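Support Center > Resolved Tickets > Training Boards and Panels

Ticket 98 – Modular task board, patch leads and selector dial
Site: Rirnach Training Center, Bench 3
Equipment: Sydorenko modular task board, dark version
Submitted by: Femley Technical Instruction
Status: Closed

Reported issue

The site reported that the board did not register the patching exercise after it was moved to Bench 3. The slider exercise and the four push buttons responded as expected. The selector dial accepted some positions and ignored others, and the display continued to show the previous step number. The site had already powered the board down for 10 minutes and repeated the exercise, with the same result.

First response

The site was asked to confirm that the puzzle-edged panels were fully joined. A panel that sits slightly proud of its neighbor can interrupt the contact strip underneath, and the patching block is the usual place for this to occur. The site was also asked to leave the leads and switches as they were.
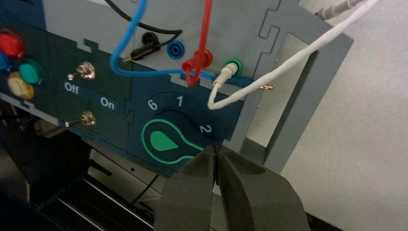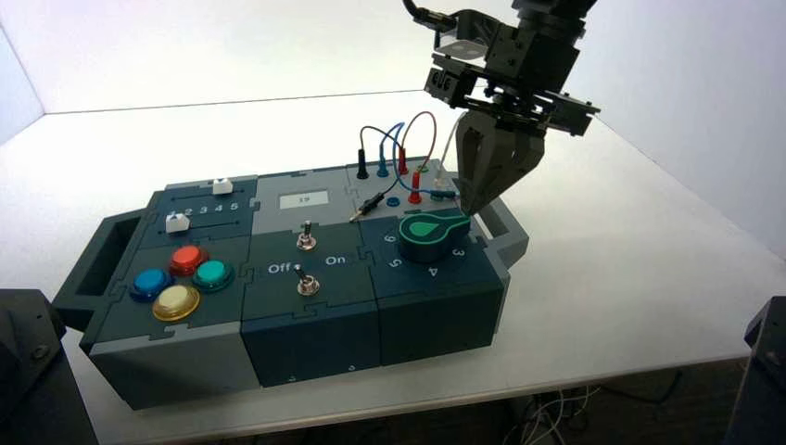
Task board on Bench 3, toggle switches and patch leads.

The site checked the joints by hand and reported slight movement between the middle block and the right block. No damage to the interlocking edges was reported.

Action taken

1. The board was powered down and all patch leads were removed.
2. The right block was lifted clear, the contact strip was wiped with a dry cloth, and the block was pressed back into place until the seam was flush.
3. The leads were refitted by color – black to black, blue to blue, red to red – with each plug pushed fully home.
4. The dial was turned through every position and back to the first before power was restored.

Result

The patching exercise registered on the first attempt. The dial still missed one position. Grunatus, as service agent for the board, advised that the dial be recalibrated from the service menu under code 51. This was completed the same afternoon and all positions were then accepted.

Notes for the site

The board should be carried by both end handles and kept level. Lifting it by one handle places strain on the joint between the blocks. Leads should be removed before the board is moved to another bench. If the dial fault returns, please reopen this ticket and state which position is affected – a replacement dial is held in stock at Femley.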